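산업용 로봇 안전 실무
제6강 강의 자료: 협동로봇 셀의 운전 규칙과 티칭 절차
담당: Jolanta Borkowska
개정 4/10/19

6.1 적용 범위

본 자료는 Girnville 실습동의 협동로봇 셀에서 부품 파지, 거치, 삽입 작업을 수행하는 수강생에게 적용한다. 컨베이어 연동 셀은 제8강에서 별도로 다룬다. 용어는 ISO 10218-1, ISO 10218-2 및 ISO/TS 15066을 따르며, 본문에 적힌 수치는 실습동 내부 규정값이다. 다른 사업장에 그대로 옮겨 쓰지 말 것.

6.2 위험성 평가의 단위

평가 대상은 로봇 팔 단독이 아니라 로봇, 엔드이펙터, 공작물, 지그를 포함한 응용 전체이다. 팔 자체가 힘 제한 기능을 갖추었더라도 그리퍼 손가락의 모서리나 공작물의 돌출부가 날카로우면 협동 운전의 전제가 성립하지 않는다. 공작물이 바뀌면 평가서를 다시 작성한다. 동일 공작물이라도 파지 방향이 바뀌면 끼임 부위가 달라지므로 해당 항목을 재검토한다.

평가서에는 다음을 기재한다.
공작물의 형상과 질량
파지 위치 및 파지 자세
지그와 손가락 사이의 최소 간격
정상 접촉과 비정상 접촉의 구분
전원 차단 시 공작물의 낙하 가능성

6.3 속도 및 접근 규정

수동 모드에서 TCP 속도의 규격 상한은 초당 250 mm이다. 실습동에서는 이보다 낮은 초당 230 mm를 상한으로 설정한다. 자동 모드의 자유 이동 구간은 초당 최대 500 mm까지 허용하되, 지그 전면 34 mm 이내에서는 접근 속도로 전환한다. 전환점은 프로그램에 별도 웨이포인트로 두고 이름을 붙인다. 블렌드 반경이 전환점을 침범하면 감속이 늦어지므로 전환점의 블렌드 반경은 0으로 한다.

거치대에 공작물을 넣을 때는 진입 방향을 거치대 좌표계 기준으로 정의한다. 베이스 좌표계로 티칭한 점은 지그판을 재고정한 뒤 전부 다시 확인해야 한다. 전년도 보고서에서 가장 많이 지적된 항목이다.

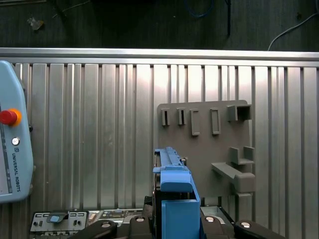 삽입 중 힘 한계에 도달하면 프로그램은 보호 정지로 들어가야 하며, 자동 재시도를 두지 않는다. 정지 후에는 공작물을 쥔 상태에서 진입 반대 방향으로만 후퇴한다. 그리퍼를 먼저 열어야 하는 경우에는 공작물의 지지 상태를 눈으로 확인하고 담당 조교의 승인을 받는다.

6.4 비상정지와 티치 펜던트

펜던트는 조작자가 셀 내부로 몸을 기울이지 않고 비상정지 버튼에 손이 닿는 위치에 둔다. 버튼 앞에 공구, 케이블, 서류를 두지 않는다. 비상정지는 보완적 보호 조치이며 통상의 작업 종료 수단으로 사용하지 않는다. 버튼을 복귀시키는 동작만으로 로봇이 재기동해서는 안 된다.

기능 점검은 매 실습 시작 전에 한다. 점검자는 성명과 시각을 기록하고, 이상이 있으면 셀을 잠근 뒤 Bastien Riviere에게 통보한다.

6.5 지그 및 배선 관리

지그판 고정 볼트에는 풀림 확인용 표시선을 긋는다. 표시선이 어긋난 볼트는 재체결 후 기준점을 재측정한다. 케이블은 관절의 최대 회전 범위에서도 당겨지지 않도록 여유를 두고, 작업 영역 안으로 늘어지지 않게 고정한다. 제어 단자부의 배선 변경은 전원 차단과 잠금 조치 이후에만 허용한다.

6.6 과제

각 조는 4명으로 구성한다. 배정된 공작물에 대하여 6.2의 평가서를 작성하고 전환점 좌표와 힘 한계 설정값을 첨부할 것. 설정값의 근거가 없는 평가서는 반려한다. 제출처는 Agathe Chevalier, 기한은 7월 첫 강의 전까지이다.

참고: ISO 10218-1:2011, ISO 10218-2:2011, ISO/TS 15066:2016, ISO 13850:2015. 열람용 사본은 Boyer 자료실에 있다.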